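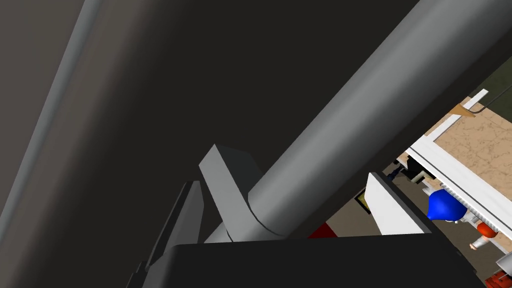

Sim view from the arm, kitchen counter layout, mottled beige top with the blue thing on the shelf below it.

Thread: Talk me out of (or into) a second arm

shelfwear
Posted Tuesday, October 17, 2023

Render is from our own setup in simulation, view from close in on the arm. We're a small shop that does repeat kitchen and pantry type handling work, and the boss wants a purchase plan on paper by April. The quote on the table is from Virnura: 2 arms, grippers, controller, plus 32 hours of "integration support" whatever that covers. My budget line was written for one arm and a spare gripper.

The sales pitch is that the sim proves the layout works, so we can order everything at once. I don't buy it. What I see up there is mostly robot. The counter and the small stuff only show through a gap on the right. If that's the view we plan on using, I'm not signing for two of them.

What would you cut first?

torque_and_see
Cut the second arm. Next question.

Seriously, get one running for a full season before you think about another. We bought a pair from Orkwood and the second one sat in its crate for 16 months. By the time we opened it the controller firmware was two versions behind and they wanted a fee to bring it up.

binpicker32
Disagree with the above. Shipping, training and the safety review cost nearly the same for one as for two. If you know you'll need the second, buying later is the expensive way. Your crate story is a planning problem.

On the picture, I wouldn't judge the arm by it. Moving a viewpoint in sim is free. Ask them for the same layout from a fixed overhead spot and a side spot and compare.

shelfwear
Moving it is free in sim. On the real thing it's a mount, a cable run and somebody's afternoon, and none of that is on the quote. I asked. They said "site dependent".

torque_and_see
"Site dependent" means you're paying.

lowboy
Can I ask a dumb one, what is the gray tube across the middle? Is that the arm or something in the kitchen?

shelfwear
Arm link. The black block along the bottom is the gripper body and the white upright piece on the right is a finger. There's a light gray finger and a darker one over on the left too.

lowboy
OK so that's a lot of gripper for picking up little things. I'd want to know if those fingers fit under that white trim before I spent a dime. Clearance is what killed ours. We measured the counter and forgot to measure the hand.

binpicker32
That one I agree with. Put it in the plan as a test they have to pass before the second payment.

Gredo_refugee
Used to run Gredo equipment, now on Serrano, not in love with either. Two things for your budget:

Finger pads. We go through them and they never show up in a first quote. Get the price per set in writing, and get it for 200 sets even if you only want a few, so you know where the discount starts.

Support hours. Ask if travel comes out of the 32. Ours did. Half the hours went to a guy in a rental car.

shelfwear
Travel does come out of it. Just checked the fine print. Lovely.

binpicker32
Then negotiate that before you touch the arm count. I still say two.

torque_and_see
And I still say one. Lease the second if they'll let you, and if they won't, ask yourself why they're in such a hurry.

shelfwear
Draft as of tonight: one arm, spare gripper, pads, money set aside for a camera mount, clearance test before the second payment. Second arm goes on its own page with a price hold, if I can get one. Sales rep has gone quiet since I asked for the overhead view - will post when I hear back.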